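Subject: Re: [table-swap] fake plants + metal dishes, what goes with what 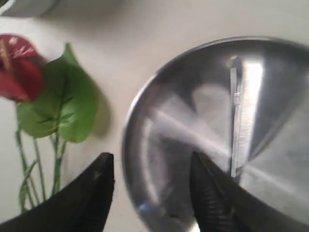
Ok quick one before I have to run, I've got the Usside hall people calling me back at 4 and I will forget all this if I don't type it now.

Answering the message from this morning in pieces, because there were like five questions in it and everybody replied to a different one.

> Hi all, we're doing the tables for the August lunch and I'm a little lost.
> The plan was real flowers but the budget went to chairs. So: fake ones. Has
> anyone used the artificial anthuriums, the red ones? Do they look ok up close
> or only from across the room? And what do you put next to them? I have access
> to the round steel dishes from the Kostach kitchen and also a lot of baskets
> that I don't love.

Yes to the anthuriums. They're about the only fake flower I'd put on a table where people sit right next to it. The real ones look like plastic anyway! Shiny, waxy, that deep red. My mother in law had a real one in her front window for years and every single visitor touched it to check. So you're starting ahead. Roses you can spot from the parking lot, and fake daisies get that fuzzy edge where the cutting wasn't clean.

One red, one big green leaf, pale table. That's plenty. Don't add filler. I did baby's breath one year, never again, it sheds little white bits and they end up in the butter.

Steel dish: yes. Skip the baskets. Round plain steel next to the red is nice, it's cool looking and doesn't fight with the flower. Baskets with fake flowers goes straight to craft fair for me (no offense to the craft fair, I had a booth there).

> Second thing, tablecloths or no tablecloths? The tables are a sort of cream
> color and in decent shape but I keep hearing you HAVE to have cloths for a
> sit-down lunch.

You don't have to. If the tops are cream and clean leave them bare. Cloths at Usside were a headache last time, they came back from the laundry in two different whites and we didn't notice till they were all on. Plus somebody has to iron. Plus with bare tops you can wipe a spill in two seconds and carry on.

What you do need with bare light tops is to wipe them twice. Once with soapy water, once with just water, then a dry cloth. If you only do the soapy pass you get swirls, and you only see them when the sun comes in low on that side. Do it the evening before, and then a fast dry wipe in the morning for dust. Don't use the spray from under the sink, the orange smelling one, it leaves the table tacky and the napkins stick.

> How do you clean the fake plants? The ones in storage are gross.

They are gross, I was in there. Bathtub. Or the big sink if your back is ok. Lukewarm water, a squirt of dish soap, dunk the leaf and swish, wipe the top side with your thumb, the dust sits along the veins. Rinse. Then stand them in a bucket head up to drain, don't lay them flat on a towel, the leaves dry with a dent in them and then you're there with a hair dryer trying to get it out. Which does work by the way, low heat, bend it back, hold till it cools. Low!! I melted one.

The thin spike in the middle of the flower comes loose on the older ones. It just pushes in. Dab of white glue, leave overnight. Don't use the hot glue gun, it goes stringy and you'll see it on the red.

No leaf shine spray. Somebody will tell you to use leaf shine spray. It makes them sticky and in a week they're worse than when you began.

> Are there enough dishes? And do they need polishing?

Don't know about enough, someone needs to go look. I have a note from last year that says 21 but it doesn't say 21 what, so could be dishes could be lids. If you come up short the Hotero people in the next building have lent us theirs before, slightly deeper but close enough if you don't put them on the same table as ours.

Polishing no. Wash, hot rinse, and dry them right away with a real cotton towel. Air drying is what makes the spots. If there's spots already, a bit of white vinegar on a cloth and rinse again. Handle by the underside once they're dry or you'll be chasing thumb prints all morning, ask me how I know. The scratches in the bottom won't come out, put something in there, rolls, wrapped candy, lemons. Lemons are good. Yellow with the red is more cheerful than you'd think, and afterwards people take them home.

Placement, because this came up in the other thread too:

Plant off to one side of the table, dish on the other, some space between. Don't line everything up down the middle like a fence. People want to see who's across from them. And they need somewhere to put the bread. If the plant is tall turn it so the big leaf faces the long side of the table, the edge-on view is just a stick with a stick on it.

Test it with plates. Please test it with plates. Set up one full table, plates, glasses, water jug, everything, and have two people sit down at it for real and pass something. Last time we made it all look gorgeous with nothing on it and then the food arrived and all the flowers ended up on the floor along the wall.

Also the bases. The light ones tip. If you brush by with a sleeve over they go. A handful of gravel in the bottom of the pot or some of those flat glass beads, 60 cents a bag at the closeout place when I was there, maybe more now. Felt dots underneath so they don't scratch the tops. I have a roll of the felt dots in my car, remind me.

> Last one: is it worth renting from Fankhauser? They quoted 600 for the whole
> set of centerpieces.

No!! I mean, they're nice. I've seen theirs. But 600 for one lunch when we've got a closet full that needs a bath, I can't see it. Put it toward the coffee. The coffee last year was bad and that's what people remembered, I got more comments on the coffee than on the whole rest of the day put together. If you want to rent something from them rent the good urn.

If you've already signed something with them then forget I spoke and ask if they'll swap it for the urn.

What I'd do for timing, adjust as you like:

Week before, pull all the plants out and wash them. Glue whatever wobbles. Toss the faded ones, there's a few that went kind of pinkish from sitting by the window and they make the good ones look bad.

Day before, tables wiped, dishes washed and dried and stacked with a paper towel between each. Not on the floor. Plants standing in the laundry bins along the back, not in the hallway, they get kicked.

Morning of, dry wipe, then dishes, then plants, then lemons last. Whoever does the plates comes after that and is allowed to move anything they want. It goes fast with two people if one carries and one places. With five people it takes twice as long, everyone has an opinon about the leaf.

Afterwards, please, plants go back in the tall boxes standing up, NOT in a trash bag. The trash bag is why they look how they look. Old bedsheet over the top of the boxes for the dust. I'll bring a sheet.

Things I don't know and someone else should answer: whether the closet key is still at the front desk, whether we get the hall from 8 or from 9, and what happened to the folding cart. The cart matters, it's a long way from the Kostach kitchen with your arms full of steel and there's that door that swings back on you.

Oh and napkins. White or the dark green. Not the red, I know there's a whole case of the red, but it won't be the same red as the flower and it'll bug you all day.

I can do the bathtub part at my place if somebody drops the plants off. Side door, just leave them on the step, I'm in and out. Need them by the weekend before at the latest becuase then we have family here and the tub's taken.

Ok phone's ringing

ps. if anyone ended up with my blue dish towels from last time, the thick ones, I'd like them back, no questions asked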